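About Kaltis

Kaltis is a small publisher of investment letters. We write for private people who buy shares with their own savings and want to read the company accounts without needing a finance degree. Our office is in Pokau, on the second floor over the post office.

The company was started by Vangelis Raptis and Ilze Ots, who worked before in the same bank and were both tired of writing reports which only other analysts were reading. The first letter went to 342 subscribers. Most of them were found by Ilze, by telephone.

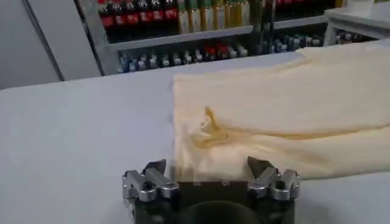 Gripper with open fingers.

What we publish

Our main letter has the name Iris and comes every second Friday. It follows value stocks in transport, food and light industry. In each issue we take one company and go through its debt, its cash and its dividend history, and we say at what price we would buy and at what price we would sell. When we change our opinion, we write it on the first page.
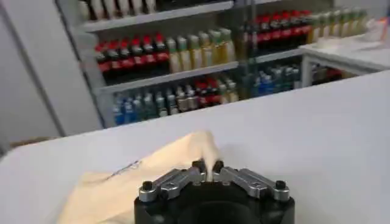

The second letter, Lunde, is shorter and is only about dividends. It was made by Fotini Economou after many readers asked for a simple calendar of payment dates. Today it has 471 readers, and Fotini still answers their mail herself, usually on the same day.

How we work

We do not take money from the companies we write about. Our writers can own shares, but they must tell it in the letter, and they must wait five trading days after publication before they buy or sell. Fuseini Darko checks every number against the annual report before we print.

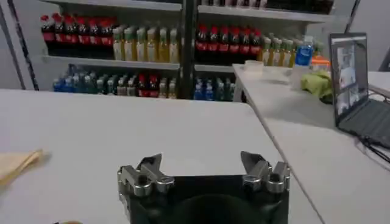

Gripper above a white table.

We are wrong sometimes. The full list of our past recommendations, also the bad ones, is open to all subscribers and was last updated on 2018-09-08. Please read it before you pay for a year.

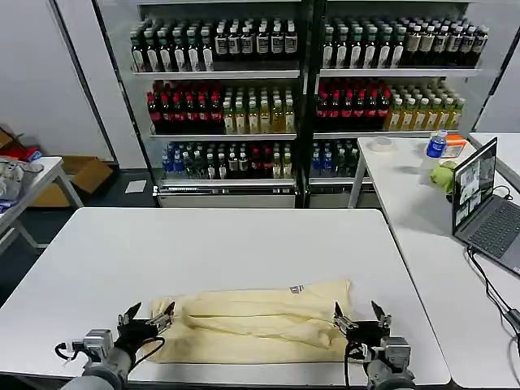 Contact and subscriptions

Dalia Rozīte takes care of subscriptions, invoices and changes of address. Write to her if your letter did not arrive. We do not give personal advice about your portfolio, by mail or by telephone. Back issues of Iris can be ordered on paper as long as we have them in stock.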